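I drove out to Omimton last November mainly because a sign told me to. The sign is on the county road just past the grain elevator, brown with white letters, and it says HISTORIC OMIMTON with an arrow. I'd passed it for years. My idea of a historic town is fairly low, so I figured I could be satisfied with one old building and a plaque.

There is a plaque. It's bolted to a rock in front of the township hall, and it says the settlement was "known since earliest times," which could mean anything. It also gives the population as 2,005. I checked that against the sign at the edge of town, which says 899. I don't know what happened to the rest of them in the half mile between.

My guess is that the bigger number is for the whole township, which takes in Findolance and most of the farms along the creek, and that the smaller one is for the village alone. That would be a reasonable explanation, and it would take one extra word on the plaque. The county website doesn't help. It says "approximately 2,000 residents" on one page and calls Omimton an unincorporated community on another, and as far as I know an unincorporated community can't also have village limits with a sign on them.

Then there's the name. I've now seen three stories. The first is that it comes from a surveyor's spelling mistake, and that the original was Omington or something close. The second is that it was taken from a family who owned the mill. The third, in a booklet I bought at the gas station in Findolance, says it's from a native word meaning "place of two waters." I am suspicious of any place name that means two waters. Every town within an hour of here that can't explain itself seems to mean two waters, or else quiet valley. The booklet doesn't say which language, and it doesn't list a single source.

The mill story I can at least test a little. The older plat map at the Clulville library shows a mill, and the name printed next to it is Dudek. There's still a Dudek Road, which runs downhill from the church to the creek and stops at a gate. If the town had been named for the mill family it would be called Dudek, and I'd have less to write about.

So I walked down Dudek Road. It's steeper than it looks on the map. The booklet claims the hill rises 90 feet above the creek and that the "ruins of the mill can still be seen." What I saw was a flat spot with some cut stones in it. They could be a mill. They could be a culvert, or a barn somebody pushed over. There were a lot of blackberry canes and I didn't go in after them.

The church is better. It's small and plain, white clapboard with a stubby tower, and it sits up on the hill where you can see it from both directions. The cornerstone is too worn to read, so of course the booklet is very sure about the date. I tried the door and it was locked. Through the side window I could make out pews and a piano with a cloth over it.

I spent another afternoon at the Clulville library trying to sort out the boundary question, because by then it was bothering me. The township line was moved at some point. On the earlier map Findolance is its own township, and on the later one it's part of Omimton, and I couldn't find a record of anybody voting on it. The woman at the desk said people in Findolance still don't like to hear it called Omimton. I believe that part.

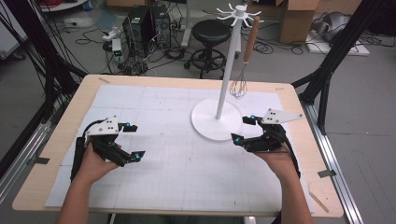

Two grippers on a sheet of gridded paper with pencil marks.

I copied what I could of the two maps by hand, since the copier only takes letter size and the sheets are much bigger. My copy of the creek is bad. It does show pretty clearly that the old Findolance line ran along the creek and the new one doesn't follow anything I can identify, not a road or a ridge or a fence. It just goes straight across and takes the gas station with it.

I still want to see whatever the county has in the basement in the way of deeds. I called and was told to put it in writing, so I did. Until I hear back, I'm going with 899 for the village and no opinion on the name.

Comments

creekside_mom says:
My grandmother always said Omington, with the g. She grew up in Findolance though so she may have been doing it on purpose.

R.T. says:
Those stones are the mill. There used to be an iron shaft lying across them when I was a kid.

plainspoken says:
Could be a mill shaft, could be a tractor axle. I'm with the blogger on this one.

creekside_mom says:
Also the church is open in the summer if you go before noon.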